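The Zorkonetti sits at the back of the workroom and has outlasted two carpets, one landlord and every piece of equipment that was bought to replace it. It has a page of its own because people keep asking the same things about it by email, usually five minutes after leaving it on.

It is a benchtop unit with a round face and one dial. You set a number, you press start, it does its work and then it rings. The ring can be heard in the parking lot. We have asked the supplier, Tello, whether it can be turned down, and they sent us a very polite brochure for a different machine.

## Getting to know it

The housing is a matte olive-gray, a shade Tello lists as "Meadow." Draw your own conclusions about the meadow. A wide curved band runs around the face, and on the band is a small white patch with a thin dark tick mark on it. Treat that mark as zero. Every setting on the sheet taped inside the supply cupboard is measured from there, including the ones in Rocío Tejada's handwriting, which are correct if you can read them. 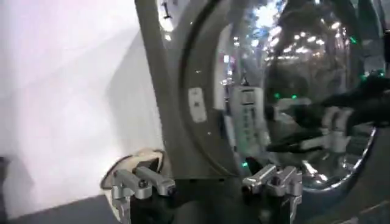 **Equipment page kept by: Flallen Workshop Club, Bench Group**

Members may book the Zorkonetti after one short session with Candela Toledo. The session covers the dial, the start button and the ring. It takes longer than you would think, mostly on account of the ring.

Bookings go in the green book by the door. Write your name and what you plan to run. "Stuff" was accepted for many years and is no longer accepted.

## Settings

- **Low (up to 40):** Wax, soft glues, anything you would be sorry to lose. Start here if you have never used it.
- **Middle:** Most people's work lives here. Check on it now and then.
- **High:** Ask Candela first. She will say no, and then she will ask what it's for, and then she may say yes.

The dial turns past the last printed number. There is nothing useful out there. Several members have gone to look.

## Looking after it

Wipe the housing with a damp cloth after each booking. Plain water is fine. The lemon spray under the sink belongs to the kitchen, and the kitchen would like it back.

Let the unit cool before you move it, and get a second person, because the weight is all on one side and it's never the side you picked. Leave a hand's width between it and the wall.

Don't lean things on the face. It is a dial, although it does look a lot like a shelf to anyone holding a coffee.

## Power and parts

The Zorkonetti draws 2000 watts and wants an outlet to itself. The one with the red dot is the right one. If you share that outlet with the kettle, you will get neither tea nor wax, and the lights in the hall will go too.

Spare fuses are in drawer 123, which is the bottom drawer. There were never 123 drawers. We bought the cabinet used and the labels came with it.

Fuses come from Flilta, who deliver in January and again whenever they feel like it. If you take the last one, tell Rocío the same day. She'd much prefer an awkward conversation to an empty box.

## Known faults

- The start button sometimes needs a second press. A third press cancels the first two.
- It hums on Low. It has always hummed on Low.
- The foot at the back left is shorter than the rest. A folded card lives under it. Please stop throwing away the card.
- If it rings and won't quit, turn the dial all the way back to the tick mark and wait. Pulling the plug also works, but then you have to go through the whole warm-up again with everyone watching.

Report anything new in the green book, on the back pages. The front pages are for bookings.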